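Wanau results – README

Posted in January by Marlies Brunner

This site uses cookies to remember your settings. Accept all / Manage choices

Hi! If you've landed in this folder you probably want the results file, so: it's results.csv, it opens in any spreadsheet program, and you can skip the rest of this page if you only want to know who beat whom. The rest is for people who are going to do something with it, or who have found a mistake (there are mistakes, please write to me).

What this is

Every match I could find for the Wanau amateur handball side, home and away, league and cup. There are 340 of them over 39 seasons. I started typing them up one winter when my knee was bad and I couldn't play, and I sort of never stopped, even after the knee got better. Leonie Kälin did the older seasons from the paper score sheets and has far better eyes for smudged pencil than I do.

It's nowhere near every match the team played. Some seasons have a full run, others have three games and a big hole. Please don't use it to work out a club record for anything, or if you do, put a very large "that we know of" next to it.

What's in the file

One row per match. There are 11 columns:

season – the year the season began
match_date – blank if we only know the season
opponent – see the bit about names below
venue – H, A or N for neutral
competition – league, cup or friendly
goals_for
goals_against
halftime – written like 9-7, ours first
top_scorer – initials only
source – S for score sheet, P for newspaper, M for memory
notes – whatever was worth keeping

The halftime column is the one that causes trouble. Spreadsheet programs love to turn 9-7 into a date in September or July, and then you save it and it's gone for good. Import that column as text! I've wrecked it twice myself and had to go back to an old copy both times.

Missing scores

For 82 matches we know the game happened and who it was against, but not the score. Those rows have both goal columns empty. Empty means unknown. A zero means zero, and there's exactly one of those in the file, in the cup, and I'm not going to say more about it than the notes column does.

If you average goals without dropping the empty rows first, some tools will treat them as zeros and you'll end up thinking the team was dreadful. They were only dreadful some of the time. 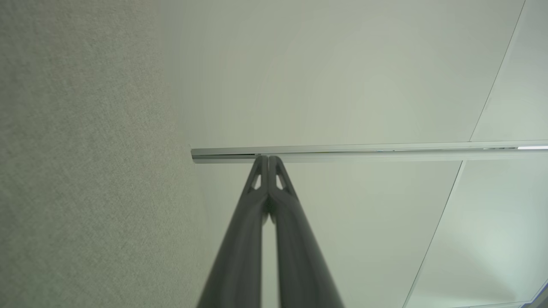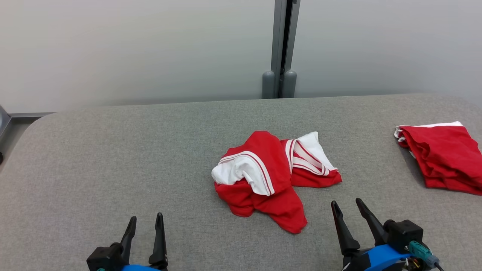
Wall and ceiling in the first; in the second, red garments with white trim.

Opponent names

Clubs merge and split and rename themselves all the time, and I went back and forth on how to handle it. In the end I kept whatever name was used on the source and added a second file, clubs.csv, which matches old names to new ones. So Turik shows up under three spellings in results.csv and only once on the right-hand side of clubs.csv. Join the two on opponent and you'll be fine.

The one I'm still unsure about is Turik II. Leonie thinks the early seasons listed as "Turik B" are a different team entirely, made up of older players who only turned out for friendlies. I think it's the same second team under a lazier label. For now they're kept separate, which is her way, and you can lump them together if you agree with me.

Sources and how far to trust them

S rows are good. They come off the sheet filled in at the table during the game, and where a sheet had been added up wrong we followed the goals, not the total.

P rows are mostly good. The paper sometimes swapped the home and away scores, and we fixed the ones where the article text made it plain who had won (the notes column says "swapped" for those).

M rows are somebody telling me over coffee. A couple came from people on both teams who agreed with each other, and those I'd bet money on. The rest I'd treat as a nice story with a number in it.

Players

I took full names out of this version. Several people asked, and fair enough – a bad night in goal shouldn't follow you around forever. Initials are reused when two people share them, so please don't build career totals from top_scorer. If you played and want your initials taken out too, tell me and I'll blank them in the next update, no questions.

Changes since last time

Added two cup seasons from Leonie's box.
Fixed accents in opponent names (everything is UTF-8 now).
Removed a duplicate derby that had been entered once from the sheet and once from the paper.
Renamed "place" to "venue", so old scripts will need a small edit.

Still to do

The women's results deserve their own file, and I've got a start on it that isn't fit to share. I'd also love attendance numbers, but hardly anyone wrote them down, and the ones I've seen are suspiciously round. And if you have any printed programs from the years when halftime scores weren't on the sheets, I'll happily come and copy them at your kitchen table.

Using it

Use it for whatever you like, free, school projects included. A mention of me and Leonie would be lovely. Send corrections with the season and the opponent in the subject line and, if you can, a snap of whatever you're reading from. I usually get to them in the evening, after practice.

Get new posts by email. Enter your address to subscribe.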